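Section 7: Recording your first set of examples

By now the gripper has been charged, paired and given its little warm-up, so we come to the part most people have been waiting for, which is recording. Please read the whole section through once before you pick anything up. It takes a few minutes, and it will save you from stopping halfway through a take to look for a setting (we have all done it, and it's no fun!).

A full set for one task is 200 takes. That sounds like a lot, but each one is short, and once your hands know the job you will find a rhythm. New operators at Clastcombe usually spread their first set over 2 days, and we would encourage you to do the same.

Before you start

1. Put on the headset and snug the strap until it stays put when you nod. The marker block on top must be uncovered, so tuck back any hair or hood that falls across it.
2. Open Pikia on your station and choose your task from the list. Check that your own name is showing and not the name of whoever sat there before you.
3. Pick up the gripper and hold it with the opening facing away from you. Squeeze and release a few times, all the way each time, until the bar on the screen reaches both ends.
4. Turn slowly on the spot, once to the left and once to the right, with the gripper at chest height. Pikia will chime when it is happy with its view of the room.

Note: if you hear no chime after a full turn, don't keep spinning — set the gripper down, wait for the light to go steady, and begin again at step 3. 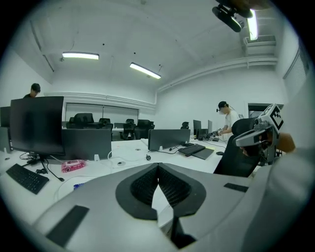

Page last changed: 2026-10-02 by Agustina Paredes

At a shared station, with desks close together and other people going about their work, the gripper's camera will take in a good deal more than your own task. Monitors, keyboards, office chairs and ceiling lights are all perfectly fine to have in view, and so are colleagues who have signed the recording form. You don't need to clear the room for a take. Do let your neighbors know that you are starting, though, and switch off any monitor showing private mail or customer details.

Recording a take

5. Set out the objects for your task as shown on the task card. Small differences from one take to the next are welcome, so please don't line things up with a ruler.
6. Hold the gripper still over the start spot and press the side button once. Wait for the short buzz.
7. Do the task at the pace you would use at home in your own kitchen. If you fumble something, pick it up and carry on. A recovered mistake is a useful example too, and we are glad to have it.
8. Bring the gripper back over the start spot, hold it still, and press the button again.
9. Mark the take as Good, Recovered or Discard. Use Discard if you dropped the gripper, if someone bumped your arm, or if you did the steps in the wrong order.

Caution: keep your fingers clear of the jaws while the light is blinking. They are not strong, but they do pinch.

Caution: don't rest the gripper on its front opening between takes. Lay it on its back in the foam tray.

Take a break after every 13 takes, even if you feel fresh. Tired wrists make jerky motions, and jerky motions are hard for the model to learn from. Pikia will remind you, and the reminder can't be turned off (Ekrem Soylu has been asked many times, very politely).

When you have finished for the day, press Close Set and leave the station switched on until the upload bar is full. Sets recorded at the Trirnbridge office go up overnight, so you may go home as soon as the screen says Queued. For questions about marking takes, write to Canan Ersoy. For a gripper that won't pair or won't chime, see Section 8.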